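Services | Projects | Workshop Notes | Contact
Workshop Notes > Interviews > Seating and floors
Last updated: April

Mesh chairs on hard floors: an interview with Iraís Cuautle

Iraís Cuautle runs the seating bench at Carar, a shop that inspects and repairs office chairs for companies that would like to keep the ones they have. Her largest job so far was the Naidoo building in Brondberg, where the inventory came to 1069 chairs across 18 rooms. We spoke at her bench, between a parts rack and a row of chair bases waiting for new casters.

She starts every inspection at the floor. "People send me a note that says the back is loose or the seat sinks, and I still turn the chair over first," she said. "A caster that drags changes how a person pushes off. They twist. The twist goes into the column and from there into the tilt mechanism."

A five-star base should sit with all its casters touching. Cuautle checks this on a flat steel plate. She rocks the chair by hand and slides a strip of card under each wheel. If the card passes freely under one, she looks at the stem before she looks at the base. A stem that has not been pushed all the way into its socket will hold the wheel at the wrong height, and the fix takes a few seconds with a rubber mallet. A base arm that has bent is scrapped.

The type of wheel depends on the floor. Hard nylon wheels are sold for carpet, and on a smooth floor they skid and leave marks. Soft-tread wheels are sold for hard floors and wear out faster on carpet. At Naidoo the floors had been changed and the chairs had not. "The carpet came up, a smooth floor went down, and the same chairs rolled back in," she said. "Nobody put casters on the work order."

The replacements came from Proteck. Cuautle asked for samples and ran them in one meeting room for 30 working days before ordering the rest. She wiped the treads at the end of each week and noted what came off on the cloth. Hair and thread around the axle were the main problem. Grit pressed into the tread was second.

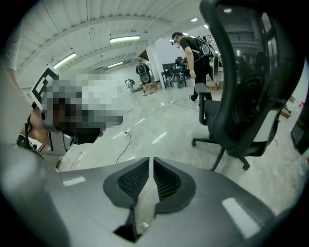
Open rooms where people walk through all day were harder on the chairs than rows of fixed desks. A chair standing in a walkway gets moved by whoever needs to pass, usually by the top of the backrest or by one armrest. Neither point is meant for it. "The maker expects load going down on the arm, from an elbow," Cuautle said. "Pulling it sideways across a room is a different load. You find it later as play in the arm bracket."

Her test for armrest play is simple. She holds the seat still with one hand, takes the front of the pad in the other, and moves it in and out. A small amount of movement is normal on an adjustable arm. If she can feel a knock, she removes the arm, cleans the bolts, applies a medium thread-locking compound and refits them to the torque on the maker's sheet. Where there is no sheet she compares the arm with a sound chair of the same model.

Mesh gets a separate line on her form. She looks along the edge where the fabric meets the frame and presses with a flat palm at the height of the lower back. Broken strands usually begin at that edge. A back with more than 6 broken strands in one place goes on the replacement list at Carar. Asked where the limit came from, she said it was a shop rule and had no standard behind it. "We picked a number so that two people checking the same chair would write down the same answer."

Dust in the mesh is removed with a soft brush attachment, from the rear, with the suction turned down. She does not allow solvent cleaners on the fabric. Gloss frames are wiped with a damp microfiber cloth and dried at once. They show every scratch under ceiling lights, and she has stopped trying to polish them. "You make a bigger dull patch. Leave it."

Gas columns are the part that customers ask about most. Cuautle marks the height of the seat with tape, loads it with a weight and comes back after lunch. If the seat has dropped, the column is replaced as a unit. She will not open one and will not fit the plastic collars sold to stop a seat from sinking. The collar fixes the height, she said, and the next person to use the chair will pull the lever and force it.

The work at Naidoo was done in the evenings, starting at 6 p.m., one room at a time. Each chair got a paper tag on the underside of the seat with the room, the caster type and the initials of the person who checked it. Almost all of the chairs went back to the room they came from. The exceptions were mixed models that had wandered between floors, and those were grouped by type so that spare parts could be kept near them.

She would do the tags differently now. Paper comes off when the seat is wiped underneath, and several were gone by the first return visit. The current batch at Carar is using a printed vinyl label on the column shroud, placed on the side away from the lever.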